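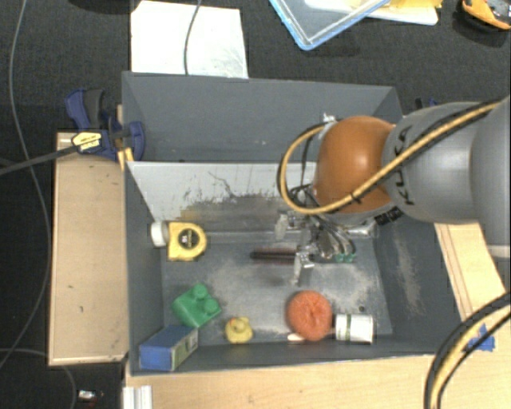
Starham Festival Screening Kit

Product code 622

The Starham is a portable screening kit for film festivals, campaign groups and community cinemas that show documentaries in halls, libraries and meeting rooms. It packs into two wheeled cases and can be set up by one person.

What's in the kit

Projector with short-throw lens
Folding screen, 3 metres wide, with front and rear surfaces
Pair of powered speakers on stands
Habte playback unit with remote control
Two handheld radio microphones for introductions and audience questions
All mains and signal leads, plus a 10-metre extension

Playback

The Habte unit plays files from a memory stick or its own internal drive. Films, shorts and trailers can be put in running order beforehand, with a pause between each one for speakers. Subtitles can be switched on or off for each title. The unit doesn't need an internet connection once the films have been loaded.

Brightness

The projector is rated at 3,000 lumens. This suits a darkened room of up to 120 seats. For daytime screenings where the blinds don't close fully, we suggest the Estska projector, available as an upgrade at the time of ordering. It uses the same leads and fits the same case.

Hire and purchase

The kit can be bought outright or hired by the day or week. Hire includes delivery and collection within the mainland. October is our busiest month and kits should be reserved early. A deposit is taken on all hires and returned when the kit has been checked.

Cisteck doesn't supply films or screening licences. Please arrange these with the distributor before your event.

Guarantee

2 years, parts and labour. The projector lamp is covered for the first 90 days.

For prices, or to book a demonstration, contact Ibsa Jemal in the Cisteck sales office. Lines close at 5pm.

Related items: blackout curtain set, spare lamp, replacement screen surface (front), replacement screen surface (rear)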